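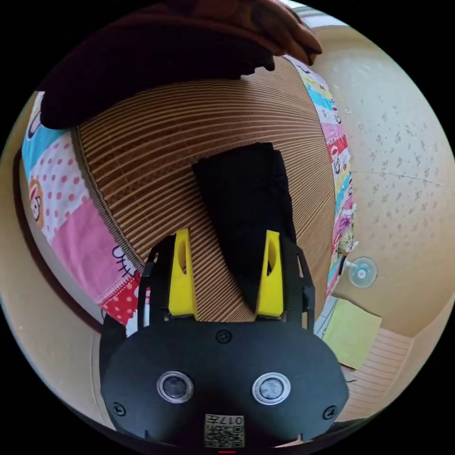
Hand-held gripper with yellow fingers, shown with folded black cloth on a woven mat.

Search all parts and kits

Drundetine hand-held gripper kit
Sold by Taltus. Ships in October.

We stock a lot of kits that promise to fold your laundry by spring. Drundetine does not promise that, and if it did we would not carry it. You get a black body, a pair of yellow fingers, the side frame and the screws. You work it by hand. Whatever arm or learning code you hope to bolt on later is your problem, and in our experience that is where most home builds stall.

Cloth is the usual first job, and we think it's a bad one. Dark clothing is worse. Folds vanish against each other and you end up guessing where an edge is. Start with a towel in a light color if you have one.
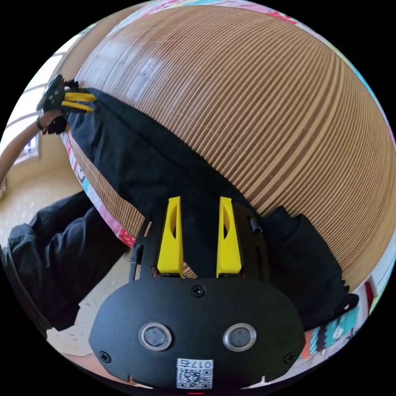 Two grippers make big garments a lot less annoying, so the kit is also sold as a pair. Do not buy the pair first. Build one, use it for 10 evenings, then decide. Ifigeneia Zacharopoulos at the Tzanetos shared workshop built 4 of them and says the finger mounts took her longer than everything else put together. The instructions give that step two lines.

The maker rates the fingers for 2,000 closes. We have not tested that and would treat it as a hope. Spare fingers are listed separately. Bronamix fingers do not fit, whatever the forum says, and we won't take back a set that has been filed down.

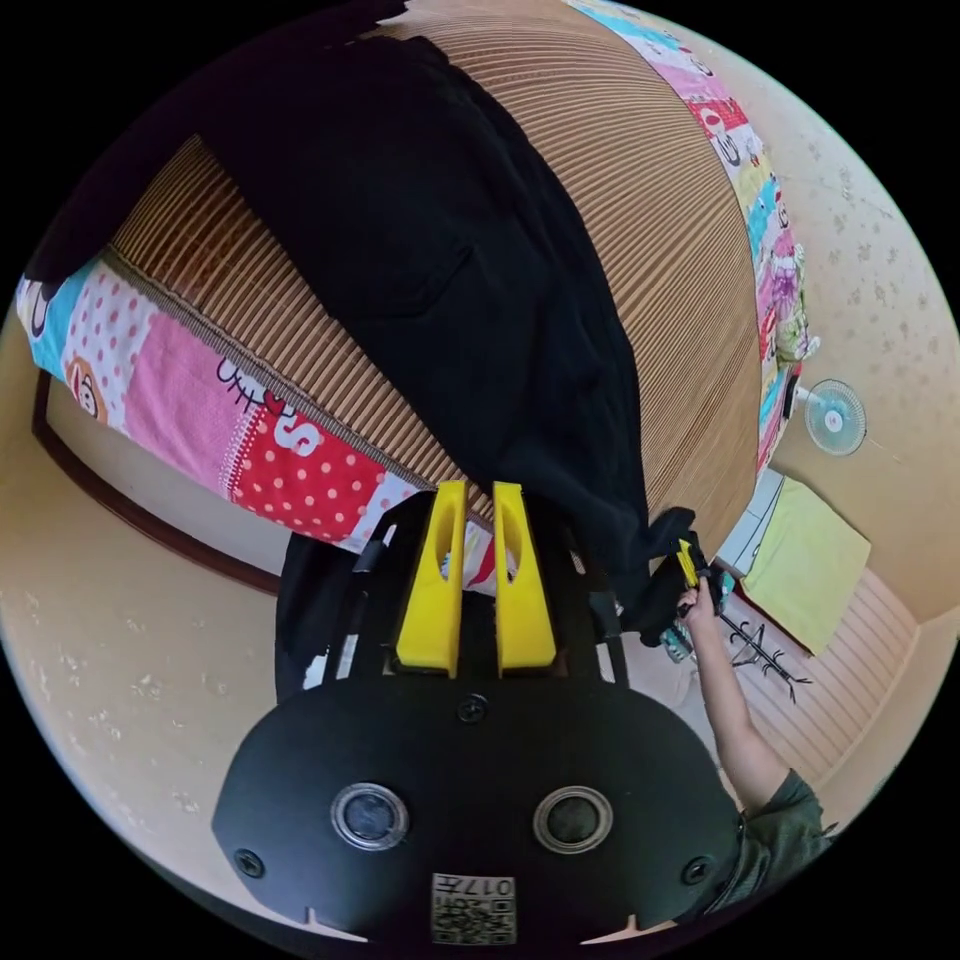
Two grippers at work on a large black garment spread over the bed.

Not included: arm, computer, software, patience with zippers.

Returns accepted on unbuilt kits only.

We use cookies to remember your cart. Accept / Manage settings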